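April, the back bedroom, half past ten at night

Day whatever of Getting Rid of Things. I have decided to keep a record so that when I move again in three years and own exactly as much as I do now, there will be evidence that I tried.

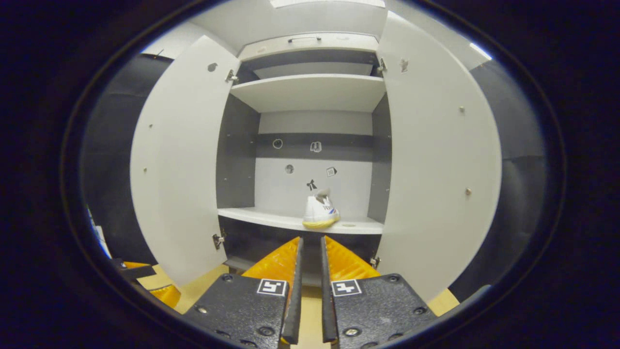 Gumaro thinks I should stop reading about it and get a dumpster. He wrote this under the first entry I put up, along with a question about whether I had checked what the city charges for bulk pickup, and a second comment a minute later to say that he'd checked and it was eight dollars an item if you call ahead. Sunita Hutchins wrote below him that dumpsters are how her sister lost a birth certificate. They have been going back and forth under there all evening and I have not been needed.

So. The situation. The new apartment is smaller than this one by one closet and a hallway. I was told the hallway didn't matter, and by people who don't keep things in hallways I'm sure it doesn't. I keep in mine: the vacuum, the other vacuum, a folding table, a box of my father's slides, and the bag of bags. The lease on Clolwood Court starts at the end of the month and the movers want a box count before they'll give me a price. I told the woman on the phone I'd have it to her soon. She asked me what soon meant. I said I'd call her back.

The books went first because everyone says to do books first. Everyone is wrong. I sat down on the floor after lunch with two empty cartons marked KEEP and GO, and at four o'clock I was still on the floor, reading a history of canals. It went into KEEP. So did the Danish cookbook I have never cooked from and can't read. GO had in it a guide to tax law from two apartments ago and one of the two copies I own of the same mystery novel, and then I looked at them both and couldn't work out which copy had my notes in it, so they went into KEEP together until I can check.

Crescencio Cortés called at five about the couch. He wants it, but he wants me to understand that he's doing me a favor, and he'd like the favor delivered. I said the whole point of giving a couch away was that it left. He said his truck was at his brother's. We left it there, and so did the couch.

Kitchen after supper. I own 104 lids. I know because the woman with the box count put the idea in my head, and I lined them up on the counter like a lunatic and went down the row with a pencil. I have containers for perhaps a third of them. There must be a house somewhere with the opposite problem and I would like to meet those people. All the orphans went in a sack by the back door, and then I took out the round blue one because it fits the bowl I use for oatmeal, and then the long one that might be for the bread box. The sack is still pretty full. I count that as progress and I've moved it closer to the door.

Spices: threw out anything older than my car. Kept the nutmeg.

The desk was worse. I found the warranty card for the Trokeck dehumidifier, which I sold, the instructions for the Trokeck dehumidifier, which I apparently kept out of loyalty, and eleven years of Christmas letters from Dayana Solís, all typed, each one longer than the last. I read four. In one of them she reports that she has finally simplified her life and gotten down to one set of dishes. The following year there is a paragraph about the new china cabinet. I felt much better and put the letters in a box marked DESK, IMPORTANT.

Also in the desk, a receipt for $1,377 from the storage unit I rented after the last move. That was what it cost me to keep, for a little over a year, a treadmill, a headboard, and some framed posters I'd already stopped liking. Then I paid a man to haul it all off. I've taped the receipt to the wall over the desk at eye level. It has already talked me out of calling about a unit near the new place, although I did look up the price first, and they give you the first month free.

Isauro Orozco came by at eight to return my ladder and left with the ladder. I want to be clear that I offered. He stood there holding it and said it had been a good ladder to have around, in the tone you'd use about a dog you were bringing back to the pound, and the new place has ten steps to a super with a ladder of his own. So that is one object out of the apartment, and since it wasn't in the apartment to begin with I'm not sure how to enter it. He also looked at the cartons and asked if I was moving in.

The closet I'm saving for tomorrow. I opened it, had a look, and closed it. There's a winter coat in there that belonged to my mother, and everything I've read says you are supposed to hold the item and wait to see what you feel. I know what I'll feel, and I'd like to have had breakfast.

Later. Couldn't sleep, got up and did the medicine cabinet, which took nine minutes and is the only thing I've finished all day. Three tubes of the same ointment, all open. A thermometer that says I am 93. Hotel shampoos going back to a conference in Tulsa. Everything went but the ointment and one shampoo, for guests.

Checked the comments on my way back to bed. Gumaro has now offered to drive the dumpster people over himself. Sunita says she'd take the Danish cookbook if it's going, she doesn't read it either but her neighbor might. I wrote back that I'd think about it. Then I got the book out again to see what she'd be getting, and there's a cake on page sixty that looks like it has almonds.

Tomorrow: closet, call the movers, find out about the couch. Buy more boxes. The liquor store puts theirs out by the side door before nine, and the man there says I can take as many as I want.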